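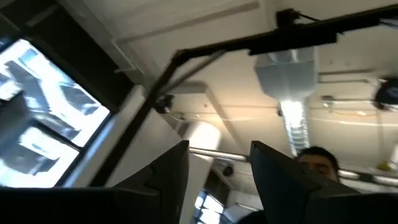
Werov Daylight Log

Hourly indoor light readings from north-facing and east-facing rooms in the Fitanholm office building. Version 2 adds the east side and fixes the unit error in the May files.

Contents

readings.csv holds one row per sensor per hour. rooms.csv lists floor, facing direction, window area and blind type. notes.txt records outages and sensor swaps.

Columns in readings.csv

room_id: text, matches rooms.csv
hour: local standard time, 0 to 23, no daylight saving shift
lux: mean of the samples taken in that hour
n: number of samples behind the mean
blind: open, half, closed or blank

Collection

Nine sensors were placed at desk height, 70 cm from the floor and 240 cm from the nearest window. Each takes a sample every 15 seconds, so a full hour has n = 240. Hours with n below 165 are kept but should be dropped for averages. Electric lights were left on their normal schedule, and the data does not separate them from daylight. Blind position was entered by hand twice a day and carried forward.

Known problems

Sensor 4 reads low after its cover was replaced. No correction has been applied.
Room Narero has no blind entries before version 2.
Values above the sensor limit are clipped. They occur mostly on the east side before 9 a.m.
A blank lux value means missing. Zero means dark.

Loading

The files are UTF-8, comma separated, with one header row. Read room_id as text or the leading zeros will be lost.

Maintainers

Xuân Khúc (sensors, calibration)
Sang Cao (file format, releases)

Report errors with the room_id, the hour and the release number.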